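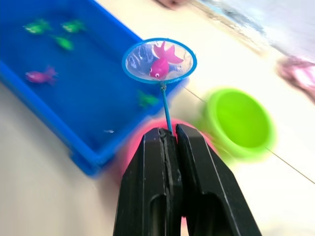
À Rernville, Navo occupe un rez-de-chaussée et la moitié d'un sous-sol. L'entreprise vend un seul produit, le Skanon, un kit composé d'une pince à deux doigts, d'une petite caméra de poignet et d'un logiciel d'apprentissage par démonstration. Thandeka Kekana, responsable produit, nous a reçus en mars, entre deux livraisons.

Le kit coûte 4 000 euros, bras non compris. C'est la première remarque que lui font les acheteurs. « Ils voient le prix et ils pensent que le bras est dedans. Nous l'avons écrit plus gros sur le site, ça n'a pas changé grand-chose. La plupart de nos clients ont déjà un bras. Ils l'ont acheté pour un projet, le projet s'est terminé, et le bras est resté dans un coin. »

Le public visé, ce sont les lycées techniques, les écoles d'ingénieurs et quelques petits ateliers qui veulent tester une tâche avant d'investir. Pour tous, la prise en main commence par le même exercice : attraper de petits poissons en plastique avec une épuisette et les transférer d'un bac à un gobelet. Thandeka Kekana défend ce choix. « Au début, nous avions des cubes à empiler. Tout le monde fait des cubes. L'élève réussit en une heure et il croit avoir compris. Avec l'épuisette, la pince ne touche jamais l'objet qu'on veut déplacer. Elle tient un manche, le manche tient un filet, et le poisson glisse dans le filet. L'erreur se voit tout de suite. »

Le manche est fin, et c'est lui qui a donné le plus de travail. Jinlong Meng, qui dessine la pince, a refait les patins intérieurs à plusieurs reprises. « Sur un objet large, n'importe quel doigt convient. Sur un manche de quelques millimètres, il tourne. On ferme bien, la force est bonne, et le filet bascule quand même dès qu'il y a un poids dedans. J'ai mis des stries sur le patin, puis j'ai changé leur pas. Maintenant il tourne moins. Je ne dirai pas qu'il ne tourne plus. »

Les doigts se démontent avec 4 vis. Une paire de rechange est fournie. Jinlong Meng conseille de surveiller les patins, qui s'usent les premiers, surtout quand l'exercice est répété toute la journée par des groupes différents. Ils se commandent séparément, et il reconnaît que le délai a été trop long l'an dernier. « Notre fournisseur, Cui, avait changé de moule. Nous aurions dû faire du stock. »

La caméra est fixée au poignet et regarde entre les doigts. Elle voit donc en permanence l'outil tenu par la pince, avec le plan de travail derrière. Hongmei Ren, chargée du logiciel, explique que ce point de vue a des avantages et un défaut. « L'outil reste à peu près à la même place dans l'image. C'est commode pour apprendre. Mais dès que le bras va vite, tout le reste devient flou. Les clients nous écrivent pour dire que la caméra est défectueuse. Elle ne l'est pas. Il faut ralentir, ou accepter le flou et donner davantage de démonstrations. »

Combien en faut-il ? Navo recommande 300 démonstrations pour l'exercice des poissons. Hongmei Ren préfère parler de variété. « Si vous faites 300 fois le même geste, avec le bac au même endroit, vous obtenez un robot qui connaît ce bac. Déplacez le bac. Déplacez les gobelets. Changez la lumière. Un professeur nous a envoyé 625 démonstrations, très propres, toutes faites le matin devant la même fenêtre. L'après-midi, ça ne marchait plus. »

Ce professeur s'appelle Mingxuan Xiong. Il enseigne l'automatique et utilise le kit avec des étudiants de deuxième année. Joint par téléphone, il confirme l'histoire sans se vexer. « C'était écrit dans la notice, page douze. Je ne l'avais pas lue jusque-là. » Il est satisfait du matériel, moins de la documentation. « La partie mécanique est claire. Pour le logiciel, il y a des passages traduits trop vite, et le chapitre sur l'étalonnage de la caméra suppose qu'on l'a déjà fait une fois. Mes étudiants y passent une séance entière. » Il regrette aussi que le câble de la caméra soit court. Avec son bras, il a dû ajouter une rallonge.

Chez Navo, c'est Muchen Shi qui répond aux courriels du support. Il connaît la question de la rallonge et tient à jour une liste des câbles qui fonctionnent. « Il y en a qui marchent et d'autres qui coupent au bout de dix minutes. Je l'envoie à ceux qui demandent. » Pourquoi ne pas la publier ? « Elle sera dans la prochaine notice, avec le chapitre sur l'étalonnage réécrit. »

La nouvelle notice est prévue avant l'été. Les acheteurs actuels la recevront par courriel, et la mise à jour du logiciel restera gratuite pour eux.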